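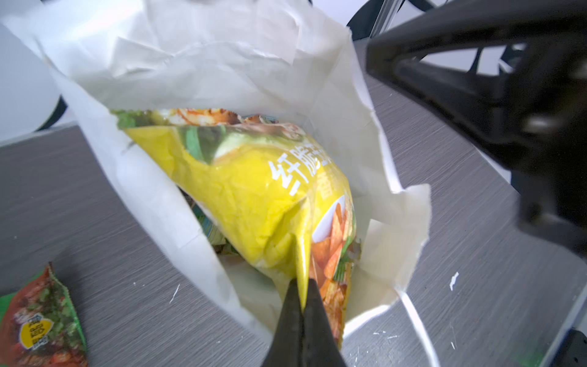
When can people walk the whole Prirnavero trail from one end to the other?

From October, when the last closed section above Grondach opens and the walking association Vaka puts the final signs in place. Until then the trail is open in parts, and the old detour along the road remains valid.

PRESS RELEASE
For immediate use

The Prirnavero trail becomes one continuous path
Last missing section above Grondach opens in October, with new signs, a new map and a luggage service between the stages

Grondach – The walking association Vaka announces today that the Prirnavero, a long-distance trail through the hills and valleys around Grondach, will open in its full length in October. The trail measures 103 kilometers and is divided into 14 stages. Until now, walkers had to leave the hills before Grondach and follow the main road, with traffic on one side and a stone wall on the other. The new section replaces this road walk with a path through beech forest and over open pasture.

"We have received many letters about that road, and most of them were polite," says Saranya Nair, trail manager at Vaka. "People liked the first days very much, and then they came to the road and they asked us if they had lost the way. They had not lost it. It was the official route. I am very glad that I do not need to write this answer any more."

The new section leaves the existing trail at the old sheep wash, climbs in wide turns through the forest and reaches the ridge at a height of 1225 meters, which is now the highest point of the whole trail. From the ridge it goes down on the north side, passes the quarry and enters Grondach by the footbridge behind the mill. The path is narrow in places but it is not exposed, and a walker with normal fitness can do it in ordinary hiking boots. After heavy rain the lower part near the quarry can be muddy. Vaka recommends poles for this part.

A long agreement with many owners

The land on the ridge belongs to a large number of families, and some of the parcels are only as wide as a garden. Before the work on the ground could start, Vaka had to find each owner and ask for a right of way. Some of the owners live abroad, and in a few cases the land register still showed a grandparent. The talks took much more time than the building of the path.

Tanveer Mengal, who led the talks for Vaka, visited most of the families at home. "I usually brought a map, and they usually brought a better one," he says. "Several owners showed us old paths that were on none of our papers. The turn below the ridge follows one of these. It was the way to carry cheese down to the market, and it is less steep than the line which we had drawn in the office."

The agreement says that the pastures stay in use as before. From spring to autumn there are cows on the upper part, and the gates must be closed after passing. Dogs are allowed on the whole trail, on a leash. Bicycles are not allowed on the new section, but they can use the forest road which runs below it and meets the trail again at the quarry.

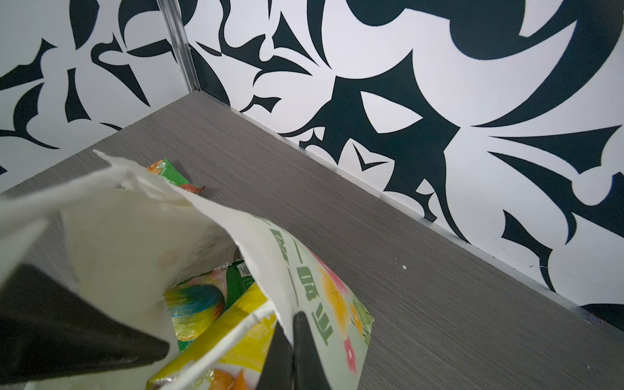

By Saranya Nair, Vaka, Grondach

New signs and a new map

Together with the new section, the whole Prirnavero receives new signs. The old ones were made in different years and by different municipalities, and they did not always agree with each other. At one crossing near the chapel, two signs pointed in opposite directions to the same village. Both were correct, but it was not helpful for a tired person in the evening.

The new signs show the name of the next village, the walking time and the symbol of the trail, a white leaf on a green field. They are made of larch wood from the district and were cut and painted in the Grigaitė workshop in Grondach. The walking times were measured by members of the association, of different ages, in both directions. For this reason the time up and the time down are now given separately.

The new map is printed in one sheet and shows the complete trail, with the springs, the bus stops, the places to sleep and the shops. The water at the springs is tested in summer, and the springs with drinking water are marked in blue. The map can be bought at the Vaka office, in the bookshop on the market square and at the station kiosk. A version for the telephone is offered free of charge on the Vaka website and works without a connection, if it is loaded before departure. This is advised, as the signal is weak in the second valley and absent on most of the ridge.

Walking without the heavy bag

A wish which came often from the walkers was a transport for luggage. From October, three local taxi firms will carry bags between the stages. The bag must stand at the reception of the guesthouse by nine in the morning, with a label, and it arrives at the next guesthouse before the evening meal. The labels are sold together with the map. Bags with glass or with animals cannot be accepted.

The guesthouses along the trail have also agreed on some common rules. All of them now accept guests for one single night, also on weekends, and all of them offer a drying room or at least a heated place for boots. A packed lunch can be ordered in the evening. On the stages where there is no shop, and this is the case for the whole new section, Vaka asks walkers to order it or to bring enough food of their own. There are no trash bins on the ridge, so wrappers and fruit peels must go back down to the valley in the backpack.
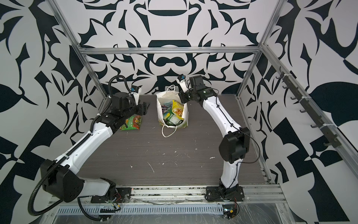
Two robot arms at a dark gray wood-grain work surface, with black-and-white ornamental wallpaper behind them.

The best season

The Prirnavero can be walked from late spring until the first snow. In early summer the meadows are in flower and the streams are full, so that the stepping stones on the fourth stage may be under water. A detour over the bridge is signed and takes little more time. In high summer the lower valleys are hot, and an early start is a good idea. October is the quietest month and, in the opinion of many members, the most beautiful – the beech forest turns color, the air is clear and there are free rooms in nearly all guesthouses.

In winter the trail is not maintained. The first stages in the valley can often be walked also in the cold months, but the section over the ridge should then be avoided. The signs for it are covered when the snow comes, and the website shows the current state.

Persons who do not have time for the whole trail can choose single stages. Each stage begins and ends at a place with a bus stop, with the exception of the shelter before the ridge, where one has to continue or to turn back. For families, Vaka recommends the stage from the chapel to the lake, which is short and almost flat and has a place for swimming at the end. For those who want to see only the new section, the best direction is from the sheep wash to Grondach, with the sun in the back in the afternoon and the café at the mill as a goal.

Opening day

The new section will be opened with a common walk, to which everybody is invited. The group meets at the station in Grondach at half past seven in the morning and goes by bus to the sheep wash. At the ridge there will be a short speech by the association, soup from the farmers of the upper pasture, and music if the wind allows it. The return to Grondach is planned for the late afternoon. Participation is free, but the places on the bus are limited and registration is necessary. The date will be published on the website as soon as the last handrail near the quarry is approved.

In bad weather the walk is moved to the following week. The soup will be served in any case, then in the hall of the fire station.

"I hope that many of the owners will walk with us," says Tanveer Mengal. "Some of them have told me that they have not been on the ridge since they were children. One lady wants to show us where her family kept the bees. I have promised her that we will make a stop there, also if we are late for the soup."

About Vaka

Vaka is the walking association of Grondach and the villages around it. It maintains the Prirnavero and several shorter paths, trains path wardens and publishes maps. It is financed by the fees of its members, by the sale of maps and by contributions from the municipalities on the route. New members are welcome, and also persons who do not like to walk but who can paint signs or repair gates.

Contact for the press

Saranya Nair
Vaka, trail office
Market square, Grondach

The office is open in the mornings. Journalists who want to visit the new section before the opening can arrange a guided walk with Tanveer Mengal. Please bring good boots and allow a full day. The map of the trail and a list of the stages can be sent on request.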